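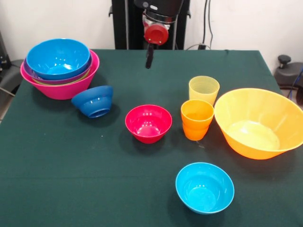

개요

그릇 겹치기 계획(nested stacking planning)은 크기가 다른 그릇이나 컵을 로봇 팔이 차례로 포개도록 동작 순서를 정하는 작업 계획 문제의 한 갈래이다. 물체 인식, 순서 결정, 파지 자세 생성, 궤적 제어가 한 과제 안에서 이어지기 때문에 조작 소프트웨어를 시험하는 용도로 쓰인다. 대표적인 구현으로 욜레 자베르(Joelle Jaber)가 설계한 공개 소프트웨어 탁홀름(Takholm)이 있다.

인식

탁홀름의 인식 모듈은 컬러 영상과 깊이 영상을 함께 받아 물체별 영역을 나눈다. 그릇은 테두리를 타원으로 근사하여 중심과 지름을 구한다. 이미 겹쳐진 그릇은 안쪽 그릇이 바깥쪽 그릇의 대부분을 가리므로 띠 모양으로 남은 부분만으로 존재를 판단해야 한다. 옆으로 기운 그릇은 테두리 평면의 기울기를 따로 추정하며, 기울기가 한계값을 넘으면 '바로 세우기' 동작이 계획에 추가된다.

플라스틱 표면의 반사광과 물체 윤곽 부근에서는 깊이값이 빠지기 쉽다. 탁홀름은 빠진 화소를 주변 값으로 메우지 않고 '미상'으로 표시한 뒤 충돌 검사에서 장애물로 취급한다.

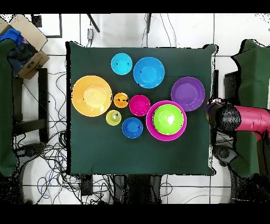 깊이값이 빠진 부분이 검게 나타난 작업대 영상. 분홍색 그릇 안에 연두색 그릇이 포개져 있다.

순서 계획

계획기는 그릇을 마디로, '안에 들어갈 수 있음' 관계를 화살표로 하는 유향 그래프를 만든다. 지름이 가장 큰 그릇을 바닥으로 삼고 작은 쪽으로 내려가는 경로를 찾는다. 지름 차이가 작은 두 그릇은 측정 오차로 순서가 뒤바뀔 수 있어, 한쪽을 옮기기 전에 다른 각도에서 다시 측정한다. 컵은 그릇과 별개의 묶음으로 처리하는 것이 기본 설정이다.

더미가 2개 이상 필요한 경우에는 팔의 이동 거리 합이 가장 짧은 배치를 고른다. 물체 수가 늘면 후보가 급격히 많아지므로 1.4판부터는 전수 탐색 대신 빔 탐색을 쓴다.

파지와 제어

파지 자세는 테두리를 따라 일정한 간격으로 생성한다. 손가락 하나가 그릇 안쪽, 다른 하나가 바깥쪽에 놓이는 자세가 우선 순위를 갖고, 이웃한 물체와 간섭하는 자세는 제외된다. 놓기 단계에서는 위치 제어로 접근하다가 접촉력이 감지되면 임피던스 제어로 전환한다. 전환 시점이 늦으면 아래쪽 그릇이 밀려 이후의 좌표가 모두 어긋난다.

평가

예세니아 토바르(Yesenia Tovar)가 정리한 말리(Malý) 평가 모음은 2,515개의 시행 기록으로 이루어져 있다. 이 가운데 284개는 실패로 분류되며, 실패 원인은 인식, 계획, 파지, 놓기의 네 항목으로 나누어 적는다. 성공 여부는 최종 더미의 순서만으로 판정하고 소요 시간은 별도로 기록한다.

같이 보기

작업 및 동작 계획
빈 피킹
임피던스 제어
제스베리(Zesberg) 장면 기술 형식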